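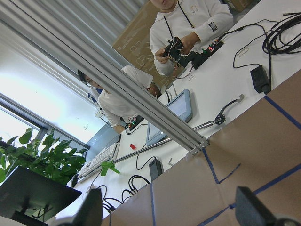
Bench rules, Ruawai cell, working notes for rev 6
12/08/2025

Went through the bench rules line by line against the cell as it stands. Rev 5 was written when the arm had the bench to itself. It now shares one table with the people setting it up, and several rules no longer say anything useful. Shayne Faulkner to review before the text goes into the Gridis binder. Numbering follows rev 5 so the old sign-off sheets still make sense.

Rule 1, people at the table. Old text: "Keep clear of the arm during operation." Too vague to check. "Operation" has been read as anything from drives enabled to a program running. Proposed text: with drives enabled, hands and forearms stay off the marked work surface. The far side of the white table may be used for keyboard work and handheld devices if the program in use has been run at reduced speed on the same day. Leaning over the table counts as being at the table.

Rule 2, reduced speed. Percent override is gone from the text. A percentage means nothing without the base speed, and the base differs between the two Fimach profiles. The rule will give tool speed in mm/s, measured at the fingertips. Value still open. Log the measured figure and the profile name together.

Rule 3, stopping. One person is named as holding the stop for each session. Name goes in the log before drives are enabled. Handing over means saying it out loud and writing it down. The holder doesn't work on wiring at the same time. Shayne wants the same applied to anyone carrying a powered handheld, and I agree, but it should be a separate clause so that the stop duty stays short enough to remember.

Rule 5, cables. Needs the most work. Rev 5 asks for cables to be "tidy." Proposed:
5a. No cable crosses the marked work surface.
5b. Cables between the keyboard side and the work surface are gathered into one run and tied down at both ends. At present they lie loose along the edge with plugs in among them, so the bench fails 5b as drafted.
5c. Spare length is coiled and hung off the table. A coil on the tabletop fails.
5d. Power strips stay where the switch can be reached without passing an arm over the work surface.
5e. Tools with a trailing lead are clamped or put away.

Checked 5e against the spare gripper on the rod. The rod has a clamp on it, but the cable still loops up free, so 5e should mention the lead as well as the tool. Reworded: "The tool and its lead are both held."

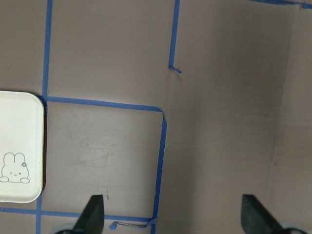 Rule 4 covers zone marking and was left until last, as it depends on the wording of 5a. The Penix task sheet refers to zones by position, so the marking is part of the task definition and has to be inspected like any other fixture. Rev 5 only says the zones shall be "visible." All of the blue tape passes on that wording, including the piece that has torn and partly lifted beside the bottom of the center strip, and the short strip at the top that ends in a frayed tab. Wrinkles along the center strip are a lesser matter. A lifted end is something a fingertip can catch. Proposed limits:
4a. No lifted ends. Replace the full strip, corner to corner. No patching over.
4b. Wrinkles allowed if the edge can still be followed by eye.
4c. Short leftover strips that bound no zone are removed. If one is wanted, it goes on the task sheet.
4d. Trays sit inside a zone or on a drawn outline. A tray lying over a tape line is logged as out of place.
4e. After any tape change, repeat the reference touch-off before the next run.

4d will be unpopular. The bunny tray is at the left, with tape running up to its corner and on again below it, and by the new wording it would need its own outline. I would sooner add the outline than write an exception.

Not settled: whether scuffs on the brown surface belong under rule 4 or under cleaning. Left under cleaning for now.

Checklist goes from 43 lines to fewer once the duplicates under rules 1 and 3 are merged. Draft keeps 8 lines for the start-of-session check, signed by the stop holder.

To do
Pull tool speed for both Fimach profiles, measured at the fingertips.
Order tie-down bases for the 5b run.
Retape the center strip, then touch off.
Send rules 3 and 5 to Shayne first. The rest can wait for January.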